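About us

Hello! I'm Selma Nedeljković and I run the handling group at Prallance, a small research company that teaches robots to deal with cloth. Socks, tea towels, jumpers, the odd fitted sheet (we don't talk much about the fitted sheets). If you've landed here from one of our talks, welcome, and sorry about the slides.

We started with two people and one desk. Costel Shehu had been building grippers for years and I'd been writing software that was meant to guess what a crumpled shirt would do next, mostly badly. Tatsuya Ichikawa joined us the following March and brought the idea the whole place now runs on, so I'll try to explain it in plain words.

Most people teach a robot by steering it. You sit at the controls, you move its arm, and it takes ages, and your shoulders hurt. We leave the robot out of it at first. A person picks up a gripper by hand, a pair of jaws on a folding linkage with a camera fixed to it, and just does the job: pinches the cloth, lifts, folds, lets go. The camera sees what the jaws see, and the robot learns from that later on, using jaws of the same shape. We call the method Heko. It was the name of Costel's first prototype folder and it stuck.

Does it work? Better than I'd expected, I'll say that much. For our last study we recorded 3000 short demonstrations, then gave the trained robot 447 cloth pick-ups it hadn't practised. It did well on towels and knitwear and rather poorly on anything shiny. Half the improvement over our older method came from one dull change — we stopped throwing away the clumsy attempts. A missed pinch followed by a second go teaches the robot how to recover, and we'd been deleting those for months!

Closing the jaws is still the bit we argue over most. Go in too high and you get air, too low and you're pushing at the table.
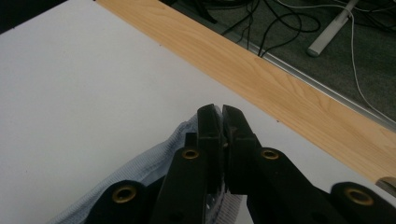

The hand-held gripper closing over a bunched piece of pale blue fabric.

Sorin Gashi looks after the recordings and Sorin Halilović looks after the robots, so if you ring and ask for Sorin, please say which. Visits are welcome in the afternoons, and students can write to us about placements at any time of year. Bring a jumper you don't mind us crumpling.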